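Visit notes - Hestton open lab afternoon

Writing this up on the train before I forget it all. Went for the safety side, mostly. We have one arm at Janico and a rulebook that is two pages long, one of them blank. Wanted to see how a bigger shop does it.

Got there at 1:30, sign-in, badge, closed shoes checked at the door. They do turn people back, a guy in sandals had to wait in the lobby. Then a short talk in the canteen. Coffee fine.

The talk was on their house rules, which they call the Niver sheet after the old building. It started at 40-something rules, now cut down to 6, printed large and hung by every cell. Copied them as fast as I could:

1. One operator per arm, and that person says out loud when it goes live.
2. Hands off the table while the arm has power. Props get moved only when it's stopped.
3. Stop button within reach, tested at the start of every shift. Tests get written down.
4. Cables looked at before each session, full travel, slow speed.
5. Props go back to the start layout between runs, checked against the printed card.
6. Anything odd gets logged, even if nothing broke.

Number 6 was the one people argued about. Their log had 930 entries since January and somebody asked if that's not just noise. Answer was that they sort it monthly and 498 of them were cable stuff - snags, rubbing, a loop sitting where it shouldn't. So now rule 4 exists. Good answer I thought.

Then the floor. Semwal cell first (all the cells have names, didn't catch why). Kitchen items on a white table, pick and place work. Tape line on the floor for visitors, and they were strict about it, I got told twice.

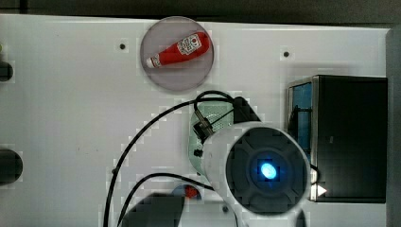
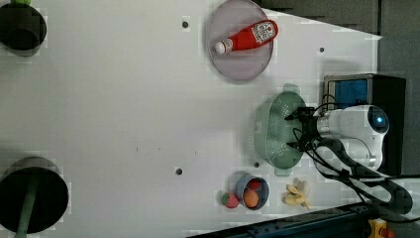

Asked about speed limits. They run slow by default and the faster setting needs a sign off from 2 people, both on site. Asked if that gets skipped when it's late and everyone wants to go home. Long pause, then "less than it used to." Fair.

Things I want to steal for us:
- the printed layout card. Cheap, could do it tommorow
- the shift test for the stop button, with initials
- the shoe thing

Not sure about the log. We'd need someone to read it and I know who that would end up being.

Didn't get to see the second floor, the tour ran over and my train was at 4:50. They said slides would be sent around to everyone who signed in. Nothing yet, will add teh link if they show up.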